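Nultora Family Scheduler: a review from a small visitation center

We run supervised visits and exchanges for separated families out of a rented floor above a dental office. Until last June our bookings lived in a shared spreadsheet and a paper binder. Then our board chair, Roald Hedlund, sat through a sales demo and came back convinced that Nultora would fix our Sundays. I was asked to run the trial and write it up for the other centers in our network, so this is that write-up, with the grumbling left in.

Nultora is scheduling software sold to charities that work with families. You enter each family once, attach the court order or referral, and book visits against a calendar of rooms and staff. The demo makes a lot of the reminders, which go out by text the day before. It also promises to "reduce no-shows." I asked the sales rep by how much and got a pamphlet.

Setup

The setup fee was $2,000, which for us is a serious amount of money. For that we got two video calls and an import of our old records. The import put every mother's phone number in the field for the other parent. In an ordinary business that's a nuisance. At a center where half the families have a no-contact condition, it is the kind of mistake that can get someone hurt. Ronja Midtbø caught it before any reminders were sent, and she caught it by reading the records one at a time. Support fixed it in 24 hours. They were polite about it, and I still want to know why there was no preview screen.

Daily use

The calendar itself is decent. You can set staggered arrival times, so one parent is in the playroom and settled before the other one pulls into the lot, and the system won't let you book the two arrivals on top of each other. We used to do that with a yellow highlighter.

Visit notes are weaker. The form wants you to rate the visit on a scale from "difficult" to "positive," and you can't save without picking one. Our supervisors are trained to write down what they saw and heard and to keep opinions out of it, so a forced rating is the last thing we want a judge to read. Majdi Rawashdeh picks the middle setting every time and types his notes as he always has. I asked if the rating could be switched off. It's "on the roadmap."

Reminders work. I can't tell you whether they cut no-shows. We had fewer in the trial than in the spring, but we also lost a few families who were never good at turning up, and school was out. Anyone who gives you a firm percentage from a center our size is guessing.

Paper

You will still have paper. Nultora says it replaces the filing cabinet, and ours is as full as ever. Court orders come by mail, and we want signed intake forms in ink. Budget for somewhere to put it all.
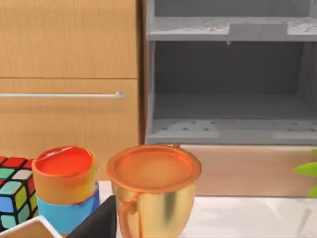

Drawer front with bar handle, open gray shelving alongside.

Price and competition

After setup it's billed per staff login, and we need 14. There's a cheaper product called Gerance that Ingvild Fjeld's center uses two counties over. She says it's ugly and has no staggered arrivals, but it lets you write notes in a blank box. If your families don't have safety conditions, I'd look at that one first.

Verdict

I give it 2 stars out of 5. It would be three if the rating could be turned off, and I'd have to think hard about anything higher after that import. Roald would like it noted that he'd give it four. He doesn't enter the notes.

We've renewed for one more term. If you're signing up, check every phone number yourself before you turn on the texts, and get the export terms in writing. Ours took three emails.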